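Kisbridge, 4/19/20
FOR IMMEDIATE RELEASE

Bustano opens its doors, tidies up

Bustano, the Kisbridge maker of hand-held grippers, held its first open day in February and is pleased to report that visitors came, stayed, and in several cases asked to go again. They were shown the Zein task, which the firm uses to teach machines how people put things away. Small household items go into an open cardboard box, one at a time, using two hand-held grippers in place of fingers.
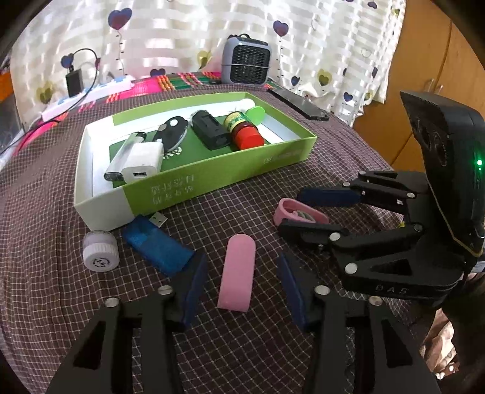
"People arrive expecting something with lasers," said Ainhoa Carrasco, head of demonstrations. "We give them a tablecloth and a medicine bottle. The first five minutes are quiet. Then somebody drops a rubber and they all want a turn."

Bustano has 312 recordings of the Zein task so far and wants 900 before it lets a robot arm try the same job unaided. The firm declines to say when that will be, having said so once before. Tidying was picked over more glamorous work on the grounds that small things are awkward in different ways, and a USB stick does not behave like a pot with a lid.
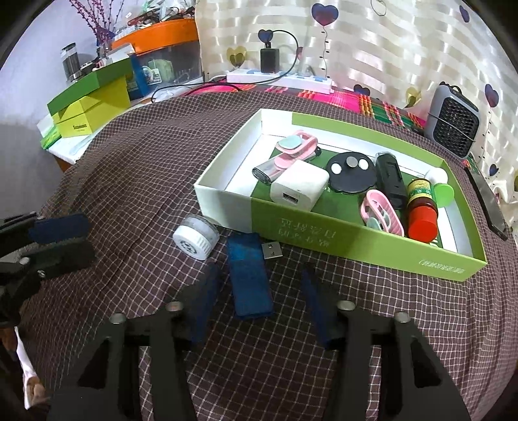 Fares Tannous, visiting from Vesetti, felt that the box was the easy part and wished to know what happens when the thing you want is underneath everything else. He was told this is planned for later in the year. He asked if his desk could be considered for the trial.

Kalliopi Berisha, managing director, thanked all who attended and asked that the person who went home with a visitor badge and two biros return the badge.

A second open day will be held at the Kisbridge workshop once a date is agreed. Places are free and must be booked. Children are welcome and, on February's evidence, faster.

Press contact: Gerrit Bosman, Bustano, Kisbridge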